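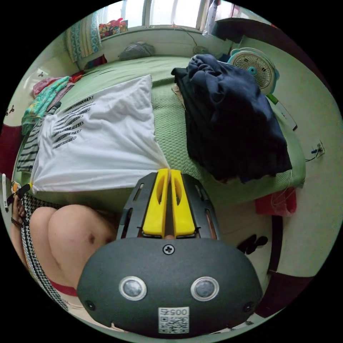
# Festness: laundry folding notes and clip list

Posted May 16, 2022, by the Festness maintainers

Festness is a set of short recordings of clothes being folded and sorted on beds, tables and floors in ordinary homes. This README covers the bedroom part. The kitchen and hallway parts have their own files in the same folder.

## Contents

The bedroom part has 654 clips. Each one covers a single garment, from the moment it is picked out until it is set down on a stack or put back. A full load of laundry is split into many clips that share a load number. If you want the load in order, sort by load number and then by clip number. File dates are not reliable because the files were copied twice.

- `clips/` holds the recordings
- `loads.csv` has one row per load: room, surface, bed cover, light
- `garments.csv` has one row per clip: garment type, fabric pattern, start state, end state
- `notes/` holds free text from the people who did the folding, lightly edited

## Garment types

We use 16 garment types. Most are what you would expect: T-shirt, long-sleeved shirt, pants, shorts, skirt, towel, pillowcase and so on. A few need explaining.

`cloth` is used for anything flat that could not be named from the clip. A striped cloth lying under a shirt stays `cloth` until somebody lifts it and it can be seen to be a pillowcase or a scarf. Please do not guess ahead. The first release had a lot of "towels" that were later found to be sarongs.

`T-shirt` covers printed and plain shirts. Printing goes in the pattern column as `text`, `picture` or `both`. We don't transcribe the words. For shirts with lines of small lettering, the print is useful for checking whether the shirt is straight, so `text` clips also have a yes/no column called `print_up`.

`dark_pile` is not a garment. It marks loads where navy, black or dark gray clothes were heaped together and the edges between pieces are hard to make out. Treat garment labels in these loads with care.

## Start and end states

Start states are `heaped`, `flat`, `half-folded` and `folded`. A shirt spread out on the bed with one corner pinched up is still `flat`. It becomes `half-folded` once one part of it has been laid over another and let go.

End states are the same four, plus `moved` for garments that were only shifted out of the way. About folded clothes that get knocked over: label them by how they look at the end of the clip. If a folded stack slides apart, it is `heaped`.

## Folding methods

Nobody was told how to fold. Two methods for T-shirts came up often enough to get names:

- `sides first`: both sides are brought to the middle, then the bottom is folded up to the collar
- `half first`: the shirt is folded down the middle, sleeves together, then in half or in thirds

Anything else is `other`. Rolled socks are `rolled`, and so is the occasional rolled shirt.

## Beds and covers

Bed covers matter more than we thought they would. Clothes slide on smooth sheets and catch a little on quilted covers, and light clothes are easier to find on a colored cover than on a white one. The `cover` column records color and texture, for example `light green, quilted`. Other things left on the bed, such as a fan, a phone or a bag, are listed under `other_items` in a few words. They were not cleared away before folding and should not be cropped out.

## Sources

Loads come from homes in the Ura and Taipe groups. The groups used the same instructions but the Taipe notes are longer. Room names were removed from both. Clips in which a face could be seen were dropped.

## Known problems

- 4 loads have no entry in `loads.csv`. The clips are fine.
- Socks are undercounted. Pairs were sometimes entered as one garment and sometimes as two.
- `pink` and `red` were used loosely in the pattern column before September and have not been fixed.
- `print_up` is blank for shirts printed on both sides.

## Related files

The Akuron list uses the same garment types but adds hangers and drawers. The two can be joined on the `garment` column. Start states do not match, as Akuron has no `half-folded`.

## Corrections

Send the load number, the clip number and what you think the label should be. One line for each correction is enough. Label fixes go into the next release, and older releases are left as they are.

Contact: Festness maintainers, through the project page | © 2022 Festness | Back to top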